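Print this release | E-mail this release

FOR IMMEDIATE RELEASE

Judex Parts Room Staff to Train Robots for Drawer Picking in Velludstead

Employees set the work list and keep their jobs and pay grades as Wurska project moves to the packing floor

VELLUDSTEAD - Judex, which packs and ships replacement parts for small appliances, said Tuesday that it will begin using robot arms for part of the picking work in its Velludstead parts room in December. The arms are being trained by the people who do the job now.

The project, known inside the company as Wurska, covers the small end of the business: springs, clips, caps, gaskets and screws that are kept in drawers and picked by hand into repair kits. Two robot arms will be installed at the end of the kit line. They are supplied by Vávra, which also supplies the software and the hand-held grippers used for training.

Nine parts room employees have been taking turns at the training table since the spring. Each turn lasts part of a shift and is paid at the regular rate. The employee holds a gripper and goes through an ordinary task, such as opening a drawer, taking hold of a part or setting it down in a tray. The recordings from those turns are used to teach the arms the same motions.

"Pickers know things about these drawers that were never written down," said Refugio Hinojosa, parts room manager at Judex. "They know how far you can pull one before it tips, and which caps slide away when you touch them. We wanted that in the training from the start."
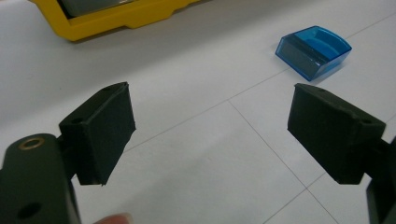 A hand-held training gripper with its pads open. A translucent blue plastic piece lies beyond them. (Judex photo)

The parts room ships 2000 kits a week in the busy season, and most of the picking is done standing up, with the arms raised to reach the upper drawers. Sore wrists and shoulders are the complaint Hinojosa hears most. Small drawers are the worst of it. They have to be pinched at the front, drawn out straight and held level while the other hand goes in for the part.

Under the new plan, the arms will take the long runs, where the same part goes into kit after kit. Employees will keep the short runs, the mixed orders, the returns and anything that comes in with a handwritten note. They will also load the drawers, check finished kits and clear the line when an arm stops.

Judex said no one in the parts room will be laid off or moved to a lower pay grade as a result of the project. Two employees will move into a new position called cell lead, with one on each shift. Cell leads decide which runs go to the arms that day and can take a run back at any time without asking a supervisor. The positions were posted inside the company first, and both were filled from the parts room.

The list of tasks for the arms was drawn up by the pickers over several meetings. Management had first proposed starting with boxed parts, on the grounds that boxes are easier for a machine to hold. The pickers asked for the drawers to go first, and the plan was changed. Boxed parts have been put off and will be looked at again after the first season.

Training is done on the same kind of household and shop items that are found in the parts room or that behave like them. Cups, trays and storage cabinets are all used. The arrangement is changed often so that the arms do not learn a single layout. Some tasks use one gripper and some use two, with one in each hand. Drawer work is usually done with two, even when only one is needed for the pull, so that the free hand is ready for the next step.

Employees said the grippers took getting used to. Fingers can feel a drawer catch on its track, and a gripper passes along less of that. Several people slowed down a good deal in their first turns and were told to stay slow. Vávra asked that mistakes be left in the recordings along with the correction that followed. A dropped part is picked up again and the task carries on.

The training table was moved once after pickers said it was too low. The turns were also made shorter at their request, and a stool was added for anyone who wants it.

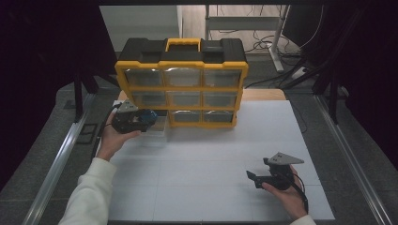

Will employees be timed or graded from the training recordings?

The recordings go only toward training the arms. Judex agreed in writing with parts room staff that they will not be used for reviews, discipline or setting pick rates, and that a person may skip a turn at the training table without giving a reason.

The arms will run behind a low barrier during the first weeks, with a cell lead present whenever they are on. They will start on the day shift only. The night shift will be added when the day crew says the line is ready, and Judex has not set a date for that.

Pick rates for employees will stay where they are through the first season. After that the company and the parts room staff will go over them together. Hinojosa said he expects the rates for mixed orders to come down, as those orders take longer and will make up more of each person's day.

"If you take the easy runs off somebody's cart, what's left is harder," Hinojosa said. "You can't hold them to the old number."

The aisle between the drawer wall and the kit line will be widened to make room for the barrier. The upper row of drawers, which draws the most complaints, will be brought down to chest height during the same work. Orders placed while the line is being rearranged may ship a day later than usual. Customers with standing orders will hear from their account contact before the work begins.

Judex has not decided whether to use the arms at its other locations. Training at the Velludstead table will continue after the arms are in place, as new parts are added to the drawers every month and each one has to be shown.

About Judex
Judex packs and ships replacement parts and repair kits for small appliances. Its main parts room and packing floor are in Velludstead.

Media contact
Judex Communications Office, Velludstead

Print this release | E-mail this release

Related releases
Judex Posts Cell Lead Positions for Velludstead Parts Room
Judex and Vávra Sign Supply Agreement for Wurska Project
Velludstead Packing Floor Changes Shift Start to 6:30 a.m.
Repair Kit Returns: New Mailing Label for Customers
Judex Adds Gasket Sizes to Small Parts Catalog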